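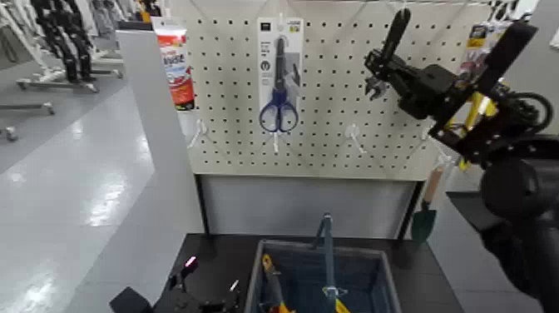

Panneau perforé, pince de droite avec l'outil jaune dans son emballage.

Mardi 19 août 2025

Reprise du comparatif de pinces pour le rayon outillage. La Doretti est remontée sur le bras droit, après deux jours passés à chercher l'adaptateur de bride, qui se trouvait évidemment dans le carton marqué « divers ». L'Erier attend sur l'établi.

Protocole inchangé : 20 prises par référence, même vitesse d'approche, pas de retouche à la main entre deux essais (je me surveille).

Doretti, articles sous carton : 62 % de prises correctes. L'Erier faisait mieux la semaine dernière, mais avec des mors neufs, donc je ne triomphe pour personne. Les échecs se ressemblent tous : le doigt arrive un peu haut, pousse la carte d'emballage, et l'article se met à pivoter sur son crochet avec une certaine élégance. Correction de 3 mm vers le bas, nettement mieux. La fiche technique annonce une « adaptation naturelle aux formes ». On verra ça avec le transplantoir à manche en bois, accroché sans emballage, dont la pince ne sait pas trop quoi penser.

Les ciseaux, c'est autre chose. Le contrôleur Sandberg voit très bien le carton blanc sur le panneau blanc — enfin, il le voit une fois sur deux. Seuil de contraste à revoir, ou bien éclairage. Les reflets au sol n'arrangent rien dès que la caméra de tête tourne à gauche.

Câble spiralé : toujours trop long, il fait une boucle sur le côté de la pince. Passé un collier, retiré le collier, le poignet n'aimait pas.

Compteur de cycles : quelque 3000 depuis le montage des mors actuels. Usure à regarder avant de comparer quoi que ce soit avec l'Erier.

À faire :
- refaire la série ciseaux avec le seuil à la baisse
- relancer Drindano pour les mors souples, promis pour octobre (sans préciser l'année)
- étiqueter le carton « divers »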